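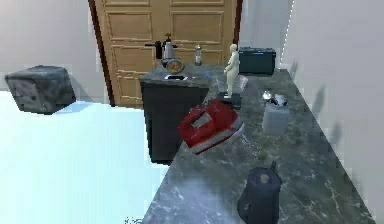
Illia Onyshchenko wrote back that 200 ppm is too hard for any coffee, and that I should stop blaming the grinder before I have fixed the water.

Jun 14, 2024

So, water again. Tap sample this morning gave total hardness 297 ppm, which is worse than what I wrote down in November. I repeated the titration two times and the color change was clear in both. The meter called Haldane shows less, but I don't trust it until we have a new calibration solution.

I made three batches, one liter each, from distilled water and our two concentrates:

Vidard recipe – hardness 80, low buffer
Trirnier recipe – hardness 80, double buffer
Mixed – distilled and tap, came out near 200

Same beans for all (Plunder, the medium roast), same dose, same grind. I tasted blind, the cups were marked under the bottom.

Vidard was the sweetest, a little sharp at the end. Trirnier was flat, like the acid was washed away. I think the double buffer is simply too much for this roast. The mixed one tasted of chalk and I did not finish it – Illia is right about this, I must admit.

The bicarbonate bottle had some powder at the bottom which did not dissolve. I shook it and waited 4 minutes, still there. It is possible that my Trirnier numbers are wrong because of it. Please do not use this bottle, I put a red label on the cap.

To do: make fresh bicarbonate, weigh it on the small scale. Try Vidard with a bit more magnesium. Ask Illia which test drops he uses, mine are nearly finished.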